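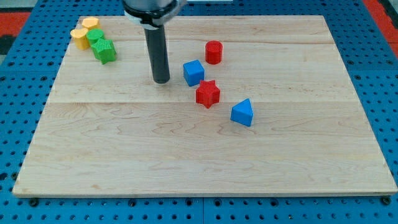 Wavy grain in a pale wooden board, with a long seam running across it.

Magazine > Outdoors > Close to Home

Search stories Go

I Walked Past the Same Trees for Years. Then I Learned Their Names

March
By Corinne Adeyle

The tree outside my bedroom window is a hackberry. I'd lived with it for nine years before I found this out, and in those nine years I'd called it "the tree," as in "the tree's dropping stuff on the car again." I knew the names of every dog on our block in Huncombe. I knew which neighbor owned the loud leaf blower. The tree was older than all of us and I couldn't have picked its leaf out of a lineup.

What got me started was a postcard from the city. They were going to prune along our street, it said, and would we please move our cars off the odd side. At the bottom was a line saying residents could look up "their" tree in the public inventory. I had a cup of coffee going cold and a work thing I was avoiding, so I looked.

Reader, there went my morning. The inventory is a map with a little green dot for every tree the city looks after in our part of town, all 627 of them, and when you click on a dot you get the species, the trunk width and a condition rating. Mine was rated Fair. I was a bit offended on its behalf! The red oak across the street got Good, and I've been giving it looks ever since.

I printed the list of species (28 of them) and stuck it on the fridge, and told my husband I was going to learn the whole thing by fall. He asked if there'd be a test. There wasn't, but I did make flash cards.

Flash cards, it pains me to say, were useless. A drawing of a leaf on an index card is very clean and flat, and the leaves on my street are chewed, curled, spotted, twelve feet over my head or gone altogether, seeing as I started in winter. I walked out the first morning with my cards in my coat pocket and stood in front of a bare trunk feeling like I'd brought a menu to the wrong restaurant.

So I learned bark instead, and I'd tell any beginner to start in the cold months for that reason alone. Hackberry bark has warty little ridges all over it, like somebody dripped candle wax down the trunk and let it set. Once you've seen it you can spot one from a moving bus. Sycamore is easy too, with its camouflage patches. Beech is smooth and gray and, sadly, that means people carve things in it. We have one beech on the walk to the library and it is covered with initials, some of them stretched wide and illegible by now.

Then there are buds, which I'd never once looked at. I thought buds happened in spring. They're there all winter! They sit on the twigs the whole time, waiting, and they're different on every kind of tree. The maples have theirs in pairs, one on each side of the twig. Ashes do that as well. Oaks bunch theirs up at the tip. I spent most of one lunch hour pulling down the low branches by the bus shelter and peering at the ends of them, and a woman waiting there moved her bag to her other side.

My sister lives over in Clasport, where the trees are fancier. She has a ginkgo in front of her building and a row of lindens down the middle of the road, and in June the smell of those lindens comes right up into her kitchen. I'd been visiting her for years and I always thought it was somebody's laundry. When I told her what it was she said, "I know, it's on the sign." There is a sign. It's called Linden Street.

I should say something about the phone apps, as people always ask. I tried two of them and they're pretty good with a fresh green leaf held against a plain background. With bark they guess. One of them told me my hackberry was a cork oak, then an elm, then a rock. I still use one on trips, when I don't have my list, but at home I like to work it out on my own first and get it wrong in private. There's a used paperback guide I got for seven dollars that I like a lot better, mostly for the notes in pencil left by whoever had it before me. Next to black walnut they've written "hands!!" I didn't understand that until I picked up a husk in October and went around with brown fingers for the better part of a week.

My favorite walk goes from our corner down to Raju Bakery, over the footbridge, and then back along Julomine Avenue, where the sidewalks heave up over the roots and you have to watch your feet. It takes 37 minutes if I don't stop, and I do stop. Along the way there's a honey locust with thorns as long as my finger, a catalpa that hangs on to its long brown pods all winter and rattles, and a pair of crabapples that the waxwings hit so hard in February that the berries are gone in a single afternoon. I'd have walked by all of it before. I'd have been on my phone, most likely.

I've gotten a little annoying, I know. I've caught myself interrupting a perfectly good conversation to say "silver maple" out loud. My husband has started doing it back to me with things that aren't trees - "mailbox," he says, very seriously, "and that's a mature one." But he's the one who noticed the hawthorn behind the post office, and he got there before I did, from the bark.

There are gaps. I cannot tell one ash from another and I've stopped pretending. The elms are a muddle, with all those hybrids, and I'm convinced the inventory has one of them down wrong, a dot by the school that says American elm when the leaves feel too small to me. I emailed the city about it. They wrote back within the hour, very nicely, and said someone would take a look when it leafs out.

The pruning crew came and went, by the way. They took two big limbs off the hackberry on the street side, and I get more sun on my desk in the mornings now. I moved the car back. It's already got stuff on it.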